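Lumstead bench notes | Category: Sim-to-real, grasping
Last updated: March, 4.40 pm

Shadow randomisation, second pass. Am I convinced? No. 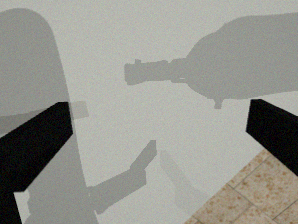

Wrist view, sim. Gripper open, nothing between the fingers, shadows on the pale surface.

Writing this up before I talk myself into the result. The claim from the last group meeting was that randomising the lights during training makes the grasp policy stop caring about shadows. The number behind the claim is 147 successes out of 240 on the held-out lighting set, against a baseline I have never been able to reproduce. I'd like to see the baseline rerun before anyone puts it in a slide.

What bothers me is frames like the one pasted in. The shadows take up far more of the view than the gripper does. There's a big domed one down the left, another coming in from the upper right that looks like a thick bit of arm, and a bent one in the lower middle that could pass for a finger. The black fingers are flat black, no highlights at all, so the network gets hardly any shape from them beyond the outline. If I were the policy I'd use the shadows too. They move when the arm moves, and they're a pretty good cue for height above the surface.

So "ignores shadows" may be the wrong thing to want, and it's certainly not what we measured. We measured grasp success under new light positions. A policy that reads shadows well and one that doesn't look at them could both score the same.

Other gripes, in no order:

- The Skinner renderer gives crisp, mid-grey shadows and also these very faint ones (there's one slanting down toward the tiles that I missed the first time). Don't know if the faint ones are a second light or bounce. Need to read the config properly instead of guessing.
- Floor texture. The brown blotchy tile has more contrast than most of the faint shadows. Did we randomise the floor in the Taken split? I think it was left fixed. If so, the corner of the view is a free position signal and the whole comparison is muddy.
- Only 5 seeds. The spread between the best and worst was bigger than the improvement we're claiming.
- Rotura logs drop the light pose when an episode ends early, so the failures are exactly the ones I can't sort by light angle. Very annoying.

Tried this afternoon: same checkpoint, same start poses, cast shadows switched off completely. Success went down. Not by a lot, but down, which a shadow-blind policy shouldn't do. Could be the overall brightness shifting. I didn't correct for it, so I'm not leaning on it yet.

Next:

Match mean brightness and repeat with shadows off. Then shadows on but taken from the wrong arm pose, which is the test I care about. If it really doesn't use them, mismatched shadows should cost nothing. Roughly 400 episodes for each condition, floor swapped to plain colour in half of them.

Patch the logger first – no point running any of it otherwise. Also find out which commit the old baseline came from. The folder name says "final" and there are two of them.

3 comments | 0 shares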